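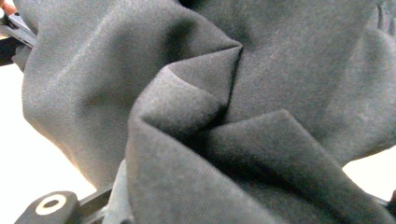

*Attachment 1 – dark gray fabric, surface and folds, close range*

**Ticket 1554 – Lint and surface fuzz on charcoal throws**
**Site:** Brelgate
**Reported by:** Shiuli Haque
**Assigned to:** Edgars Ramanauskas
**Status:** Open, waiting on second wash

**Problem**

Charcoal throws come back from the laundry with pale specks on the nap. Shaking does not clear them. Guests at Brelgate have returned 8 throws since December. Lighter colors from the same order are not affected, or the specks don't show on them.

**Log**

**Tuesday, February 22, 2022, S. Haque**
Photo attached. Specks and small fibers show where the light hits the cloth. Lint roller used on one throw, 2 passes. Most specks lifted, some stayed in the nap.

**E. Ramanauskas**
Need to know if this is lint from other items or the fabric's own fibers coming loose. Photo does not settle it. Please answer:

- What else was in the load?
- Dryer heat setting?
- Was the lint screen cleaned before the load?

**S. Haque**
Mixed load with white bath towels. Dryer on high. Lint screen not checked. Softener sheet used.

**E. Ramanauskas**
Towels are the likely source. Test as follows:

1. Wash 2 throws on their own, inside out, cold, gentle cycle.
2. No softener.
3. Clean the lint screen, then tumble on low for 20 minutes.
4. Hang to finish. Do not fold damp.
5. Brush one throw in the direction of the nap and leave the other alone.

**D. Siddiqui**
Low setting on dryer B still runs hot – use dryer A. Separate work order is in for B.

**S. Haque**
First wash done per steps 1 to 4. Fewer specks on both. Brushed throw is cleaner than the unbrushed one. Screen held mostly white lint, very little gray.

**E. Ramanauskas**
Consistent with towel lint. Repeat once before changing the laundry sheet. If gray lint increases on the second wash, send one throw back to Bekier with the order number.

**Next action:** second wash, S. Haque. Keep charcoal throws out of towel loads until this is closed.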